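Harkville Tabletop Whiteboards: Frequently Asked Questions

What should I clean the board with?
A dry cloth after each use. Once a week, wipe it with a damp cloth and dry it straight away.

Can I use any marker?
Use dry-wipe markers only. If permanent ink gets on the surface, draw over it with a dry-wipe marker and rub both off together.

Why does old writing leave a shadow?
Ink left on for several days is harder to shift. Brilex spray removes most of it. Do not use scouring pads.

The marker has stained my table. What now?
Try warm soapy water first. Pale tables show red and pink ink more than others, so put some paper down before you start.

How do I stop the glare?
The surface is glossy and will reflect windows and ceiling lights. Turn the board a little or tilt it forward until the bright patch moves off your writing.

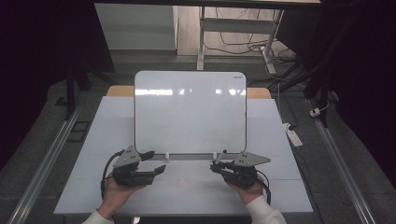
Small whiteboard propped upright on a white table, with light reflected across the upper part.

Can I get spare parts?
Yes. Quote part 129 for the stand and part 809 for the board on its own.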